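**22 October 2019**

**1/** OK, thread time! We've been chewing on one small question in our group since last winter and I think we finally have an answer I'm willing to say out loud. The question: when you train a robot to do kitchen stuff in simulation, how much should you mess with the scene between tries?

**2/** By "mess with" I mean where things sit on the counter. You can leave every object in the same spot every time, or scatter them all over the place, or do something in between. Everybody has an opinion on this. I had a very loud one, and it was wrong (more on that in a bit).

**3/** The task is closing the lid of a box. That's it. The arm comes in, finds the lid, swings it shut. It sounds like nothing, and then you watch a policy miss the lid by the width of a thumb over and over and you start to respect lids.

**4/** Why a lid and not picking up a cup? With a cup you can be sloppy. Close your fingers near it and you've probably got something. A hinged lid only moves one way, and if you push at the wrong angle you shove the whole box across the counter. Ulla Pitkänen built the hinge model for us and she spent longer on the friction in it than I spent on my first apartment search.

**5/** Setup, for people who like setup: we call the simulator scenes Losholm (don't ask, it was a long evening). One arm, one hand with fingers, a marble counter, a box with a flip-up lid, and a bunch of other kitchen things that have nothing to do with the task. Those extra things matter a lot. Keep them in mind.

**6/** We collected 800 demonstrations. Gintarė Ramanauskas and I did most of them by teleop, and I now close real pizza boxes with a weird little wrist motion that my sister has pointed out more than once.

**7/** Then we split the demos by how the scene was shuffled. Group A: nothing moves. Group B: only the box moves. Group C: only the clutter moves, box stays put. Group D: everything moves. Same number of demos in each, same network, same training time. 4 groups, no tricks.

**8/** My loud opinion was that D would win by a mile. More variety, more robust, done, let's go get lunch. I said this in front of the whole group. Radosław Marciniak wrote it on the whiteboard with my initials next to it.

**9/** So. For testing we made 49 new layouts that none of the groups had trained on. Every policy got every layout. A fell apart, which we all expected. It goes to where the box used to be and makes a lovely confident closing motion at thin air.

**10/** C was the funny one. The box never moved in training, so you'd think it would be just as bad as A. And it was bad! But it was bad in a different way. It mostly ignored the clutter (good) and still reached for the old spot (not good). So it had learned what to ignore and hadn't learned what to look for.

**11/** And then B beat D. I reran it. Gintarė reran it. Elsa Kemppainen, who wasn't even on the project, reran it on her own machine with different seeds. B still came out ahead, and the gap was 15 layouts.

**12/** I was annoyed for maybe a day and then I got very interested. Our best guess right now is that with the number of demos we had, D was spread too thin. Each demo showed a new box position AND a new everything else, and the network had no easy way to tell which change was the reason the arm went somewhere different.

**13/** With B, the only thing that changed was the thing that mattered. So the link between "box is over here" and "hand goes over here" was really clean. It's kind of how you'd teach a kid, right? You don't rearrange the whole kitchen while you're showing them where the spoons go.

**14/** BUT (big but) B has a weak spot. Move a large item close to the box and it gets nervous. It slows down, hovers, sometimes backs off. D never did that. D had seen big things in every corner of that counter and did not care.

**15/** Which gets us to the part I'm most excited about — the order. Take the B demos first, train on those until the reaching looks solid, then bring in D. Same total data as the single-group runs, half and half. This mix beat both of them. It kept B's aim and picked up D's calm around clutter.

**16/** We tried the reverse too, D first and then B. Worse than B alone. I don't have a great story for that one yet. Ulla thinks the second phase wipes out the clutter tolerance before the aim gets good. I think she's probably right, but we need more runs before I'd put it in a paper without a lot of maybe around it.

**17/** Some caveats, so you don't have to send them to me. It's one task. It's one hand. It's all in simulation, and we haven't moved any of it to hardware. The hinge is good but it's still a made-up hinge. And teleop demos come with the habits of whoever did them. Mine drift left. I've seen the plots.

**18/** A few people have asked why we didn't just collect way more D demos and brute force it. We might! I'd guess D catches up at some point. But demos cost time (and wrists), so "which ones should I collect first" felt like the more useful thing to figure out for a small group like ours.

**19/** Practical stuff if you want to try this. Start with the target object and move only that. Watch rollouts with your own eyes before you add anything. I mean it, the success number hid the hovering problem from us for weeks. The hand was getting there eventually and the score looked fine.

**20/** Also, log where the hand is when it hesitates. We plotted those spots on the counter and they clumped up right next to the big objects. One plot, and suddenly a whole month of confusing results made sense.

**21/** Next up is a second task, probably something with a drawer, and a version where the clutter gets added one object at a time. Hilkka Kemppainen is joining for that part and has already rewritten my layout sampler (it needed it). We're hoping to have the write-up out in December, with the scenes and the test layouts, so you can go break them yourselves.

**22/** Yes, the whiteboard still has my initials on it. One test layout to close out the thread, hand partway in and lid still up: 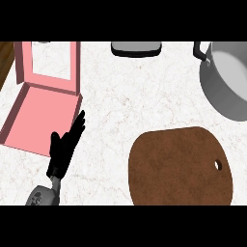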